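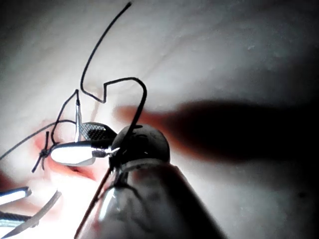

Scorers and game-day writers wanted, Momero Baseball League

Spring ball is almost back, and we need people who love it enough to write it all down. The league plays 117 games from March on, and last year we had a full scorebook for most of them but far too few write-ups. Players' families read every word, and so do the coaches!

We're looking for 4 new people to join Oratile Nkosi and Rosalía Collado on the press bench at Tejada Field. You'll keep the book, file a short game story the same night (300 words is plenty), and now and then call a manager to ask why he left his starter in for the eighth.

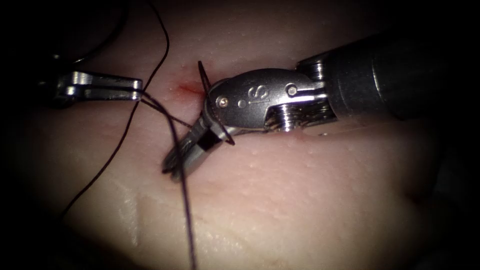
You should know how to score a fielder's choice, or be happy to learn it from Rosalía, who has scored 342 games and still gets excited about a clean 6-4-3. Writing experience helps, but a blog or a school paper counts. We do ask that you can make at least one night game a week.

Pay is per game, with mileage for the trips out to Flollent. Dinner at the park is on us, and the corn at the third-base stand is really good.

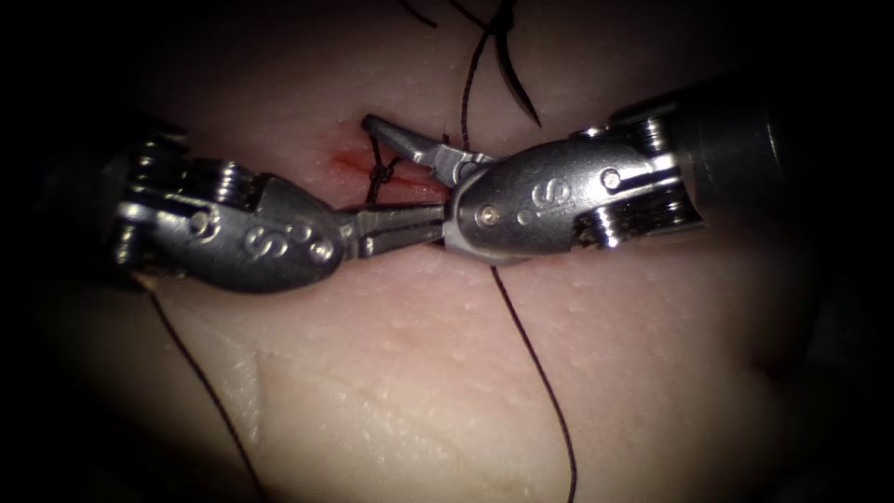
Do I have to cover the same team all season?
Most writers rotate, so you'll see every club in the league, but if you'd like to follow one team closely just say so when you write in.

Send a few lines about yourself and one thing you've written, on any sport, to Ramiro Sotomayor at the league office by 2/4/26. Tell him which ballplayer you'd pay to watch take batting practice.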